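Ristden is looking for 12 people to help test prompts for our image generator, Rirard. Paid, remote, part time. Starts in February if we get everyone signed up.

**What it is**

Rirard makes pictures from a line or two of text. Version 5 handles faces and fabric a lot better than the last one did, but hands are still hit and miss and lettering on signs is a mess. We need ordinary people typing ordinary things into it. Birthday cards, book covers, a fox in a raincoat, whatever you'd really ask for.

**What you'd do**

- Write your own prompts, in your own words. No copying from prompt sites please
- Pick the best of the four results, or say none of them
- Flag anything odd: extra fingers, melted buildings, wrong colours
- Redo a few with negative prompts and tell us if they got worse
- One short call with Issa Sabbagh half way through

Target is 2,000 rated images per person over 6 weeks. Sounds like loads, goes quickly once you have your eye in. Do it in the evenings if you like, we dont track hours. 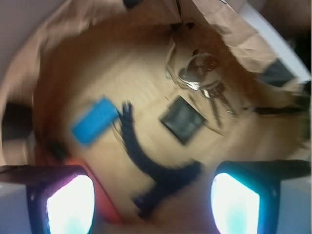
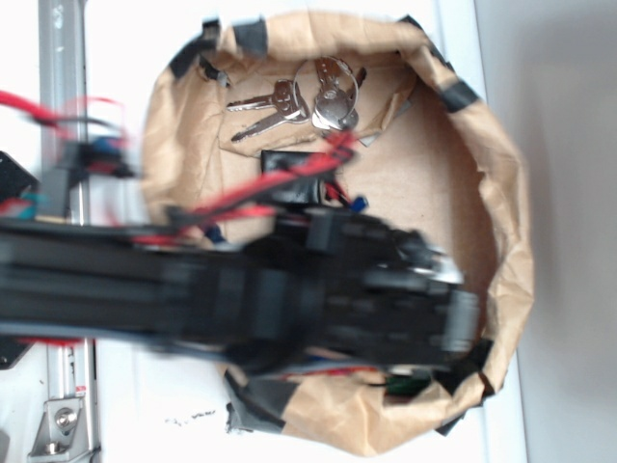
**Who we want**

Mix of people. Some who've used image generators before, some who never have. Illustrators and photographers very welcome, also people who can't draw at all. You need decent written English, a laptop or desktop (phone screens are too small for judging detail) and a connection that doesn't drop every ten minutes. No graphics card needed, it all runs on our side through Jusotel.

Colour blind? Still apply. Just mention it so Nghĩa can set up your account with the right batches.

**Pay**

Per batch, paid monthly by bank transfer. Rates are in the pack we send out, along with the form on who owns the images (short version: you can keep and use yours, we keep the ratings). Over 18s only.

**To apply**

Email Nghĩa Huỳnh at Ristden with "Rirard tester" in the subject line. Include:

- a couple of lines about you
- any image tools you've used, or "none"
- three prompts you would try first
- when you're free for a call, mornings before 11am are best our end

No CV, no cover letter. If you took part in the Ngô round last year you can apply again, but say so, becuase your old login won't work and will need resetting.

Replies go out in batches, so give it a few days before chasing.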